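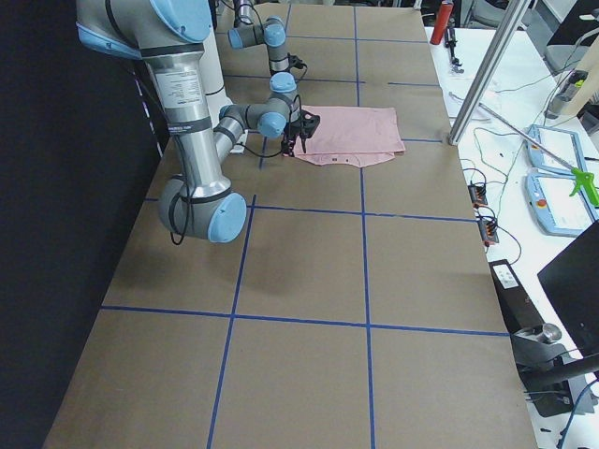

Als **Demonstrationserfassung** bezeichnet man in der Robotik das planmäßige Sammeln von Bewegungsbeispielen, aus denen ein lernendes System eine Handhabungsaufgabe ableitet. Sie bildet die Grundlage des Imitationslernens und ist von der Simulation abzugrenzen, deren Daten rechnerisch erzeugt werden.

## Ablauf

Eine einzelne Aufzeichnung heißt *Episode*. Sie umfasst die Kamerabilder, die Gelenkstellungen der beteiligten Arme und den Öffnungszustand der Greifer, jeweils mit gemeinsamem Zeitstempel. Zwischen zwei Episoden wird die Ausgangslage der Objekte verändert, damit das Modell keine feste Position auswendig lernt. Mit Klebeband unterteilte Arbeitsflächen erleichtern es, diese Lagen gleichmäßig zu verteilen und später nachzustellen.

## Textilien

Stoffe gelten als anspruchsvoll, da ihre Form nicht durch wenige Größen beschrieben werden kann. Üblich sind Anordnungen mit 2 Armen und Zweifingergreifern, die ein Tuch an Ecken oder Kanten fassen. Schon das Greifen einer einzelnen Lage misslingt häufig – solche Fehlversuche werden je nach Fragestellung verworfen oder gesondert gekennzeichnet.

## Datensatz Kedonham

Der von Finlay Ogilvie in Gadcombe aufgebaute Datensatz *Kedonham* enthält 268 Episoden zum Falten von Tüchern, verteilt auf acht Ausgangslagen. Sieben davon dienen dem Training, die achte ist der Prüfung vorbehalten. Die Beschriftung folgt dem Sarantis-Schema, das Anfahren, Greifen, Falten und Ablegen als getrennte Abschnitte führt.

## Siehe auch

- Imitationslernen
- Teleoperation
- Teach-in-Verfahren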